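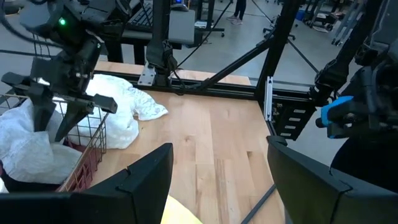

Hi all, I finally have the number for our basement stairs, and thank you for being so patient with me. Zervas wanted $1328 for eight new treads, fitted and sealed. I asked for a pale wood with the grain showing, like the boards on that tabletop – so pretty!

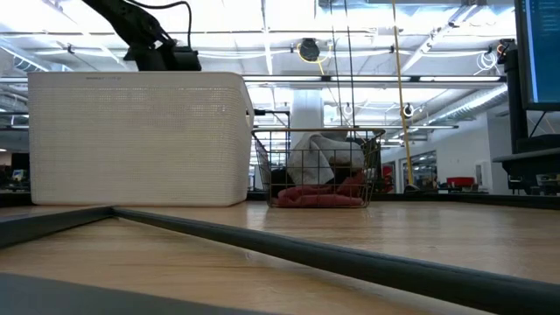

White basket and wire basket.

Leonidas Kourkoulas wrote:
> Did you ask Kada too? They took 22 days on ours.

I did, Leonidas, and they never called back, so Zervas starts in May – 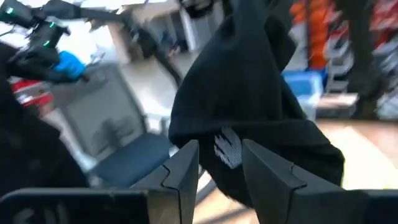

and I'll let you all know how the railing goes.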